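2021-11-24

Kitchen bench, rice trials, batch 12

Back on the question of whether resting parboiled rice overnight in the fridge does anything for a fried rice that plain, same-day rice can't do. Everyone says it does. I have yet to see a side-by-side that didn't also change the pan, the oil or the person stirring.

Setup as before. Baluyot long grain, one bag, same lot for all three pots. Rinsed four times, drained ten minutes in the fine sieve. 690 g dry split three ways by weight. Water at 1.4 to 1 for the two test pots, 1.5 for the control, which I now regret because it muddies the comparison. Whoever wrote 1.5 on the Vundesgate sheet didn't say why, and I copied it down without thinking.

Pot A: cooked yesterday, spread on a tray, fridge overnight uncovered.
Pot B: cooked this morning, spread on a tray, one hour by the open window.
Pot C (control): cooked this morning, left in the pot with the lid on.

Fried each in the carbon pan, one portion at a time, 218 g cooked rice per go. Two spoons of oil, garlic, scallion, salt. No egg this time. The egg hid too much in the last batch, and I suspect it was doing most of the work people gave the rice credit for.

Notes while tasting:

A – grains separate, a bit hard at the tips. Good color. Went slightly leathery once it sat on the plate for five minutes.
B – grains separate, softer middle. I could not pick it out from A on looks. On chewing, yes, but I preferred B.
C – clumped, as expected, but less than the Etstead notes claim. Broke up fine with the back of the spoon after a minute. Extra water is probably to blame for the rest.

So far the fridge looks like a fancy way to dry the surface. An hour on a tray gets most of the way there. I'm not ready to write that up. One bag, one pan, one taster who went in expecting it.

The Dotetti spice blend again: tried a pinch on the leftovers of B. The label talks about smoke. I get cumin and a lot of salt. Cut the added salt by half if anyone insists on using it.

Surface dryness: weighed tray A before and after. Lost 107 g overnight, more than I would have guessed. Forgot to weigh tray B at the start, so there's no number to set against it. Annoying. Weigh both next time, and weigh the empty trays too – they are not the same weight whatever the box says.

Also the burner. Left side runs hotter than the right at the same dial mark, and I used left for A and B and right for C without noticing until the end. Another reason not to trust C.
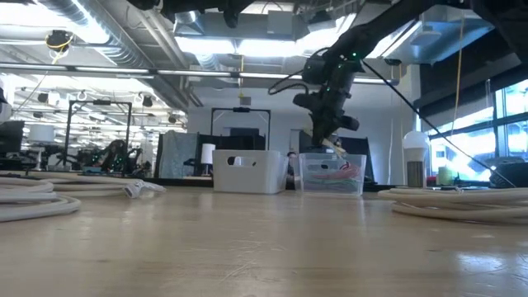

To do before the December batch

– Same water for all three pots, 1.4.
– One burner only.
– Get somebody else to plate so I taste blind.
– Try a fourth pot, cooked the day before and kept in the fridge with a tight lid. If it's the cold that matters, it should fry like A. If it fries like C, we can stop telling people to plan a day ahead.
– Ask Vundesgate where the 1.5 came from.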